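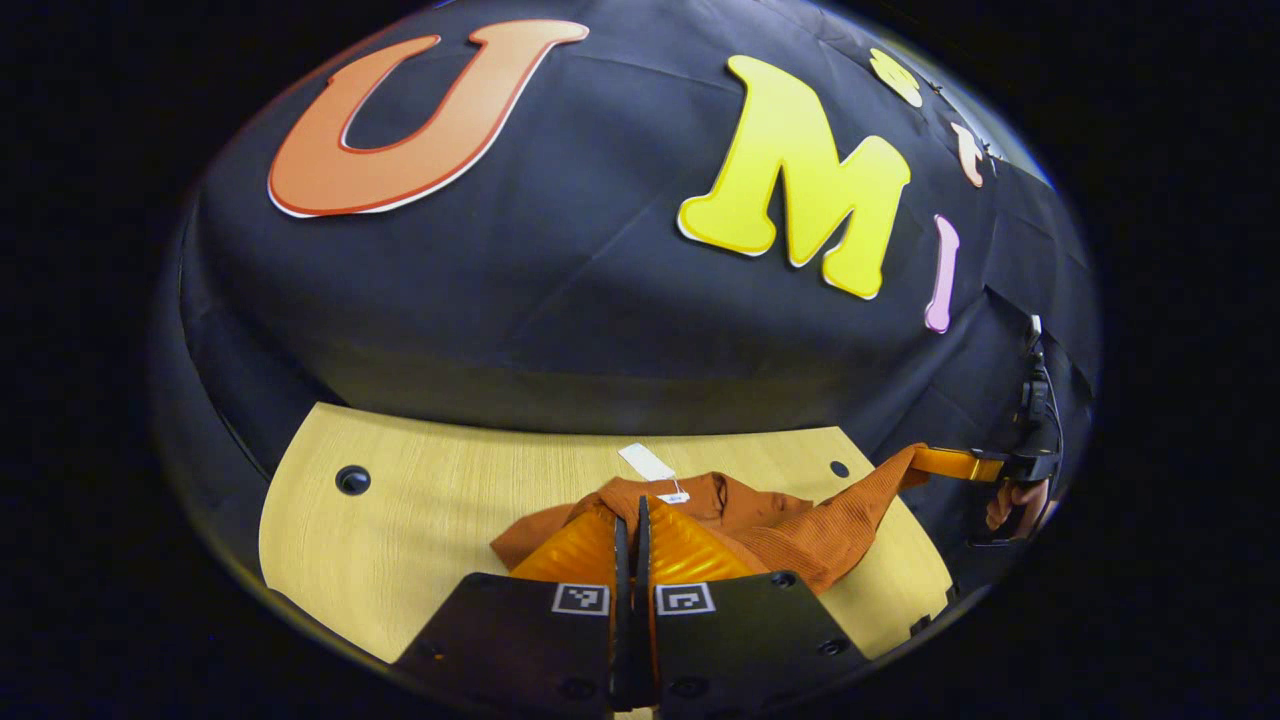 Grulura 3: gripper width drops out on cloth episodes

hollis_k
Width comes from the two finger markers. Over 200 frames in one shirt episode have no width at all. Interpolate or bin it?

Roy Rowbotham
Interpolate. The fingers can't move far in that time.

pristham
Disagree -- not if the gap includes the grasp. The policy will learn a slow close. Split the episode there.

hollis_k
Longest gap is frame 411 onwards, just before the lift. Splitting it, then.

Roy Rowbotham
Fine, but keep short gaps.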